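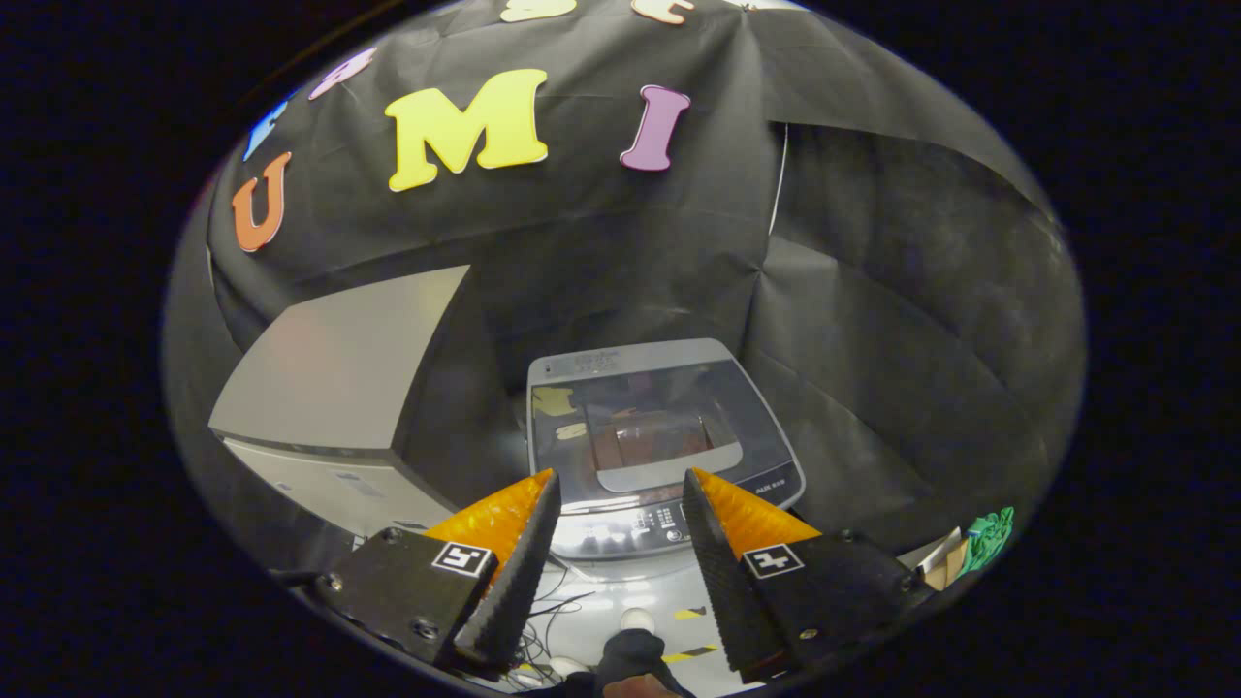 Will anybody on the laundry floor lose hours when the arms arrive at Himlow?

Everyone keeps the hours they have now, and the rota for the spring is already up on the board by the break room with the same names on it as last year. What changes is what you'll be doing with some of those hours, and I promised I would write it all down properly after so many of you stopped me in the corridor to ask (please keep doing that, by the way, I enjoy the walk).

The two arms will go at the small-load end, where we do the one-off items that come in by the bag. They are meant to take over lifting lids, dropping things in, turning the knob and pulling the wash back out, and anyone who has spent a whole shift bent over a top-loader will know why we started there. Sorting stays with people. So does stain work, and so does everything that comes in with a note pinned to it!

Before an arm can do any of this, it has to be shown, and the showing is done by hand with the gripper you'll have seen going around. You hold it, you work the two fingers, and you do the job the way you'd normally do it, a bit slower. We practice on the little gray washer with the dark see-through lid, and each person does 100 goes, spread over as many days as they like. Beryl Sowerby did her first set in February and says the lid is easy and the knob is a pest, and that her wrist was tired by lunch, so we've now put a stop in after every 14 goes. Do take it, even if you feel fine.

So far 16 of you have signed up, from both shifts, and I couldn't be more pleased. Time spent with the gripper is paid at your normal rate and comes out of the training budget, so it won't eat into your breaks or your own study time. Carol Bramwell has the sign-up sheet. If you'd prefer to have no part in it, that is perfectly all right and it won't be held against you.

Thulani Xaba from Latier, the firm fitting the arms, will be in the canteen on 14/03/2024 from two o'clock to talk through the guards, the stop buttons and who gets called when something jams. He has heard your point about the noise and is bringing an answer. Brenda Kershaw will take notes for the night shift, and anything you'd like asked on your behalf can go in the envelope on her door.

Cyril Fothergill
Laundry floor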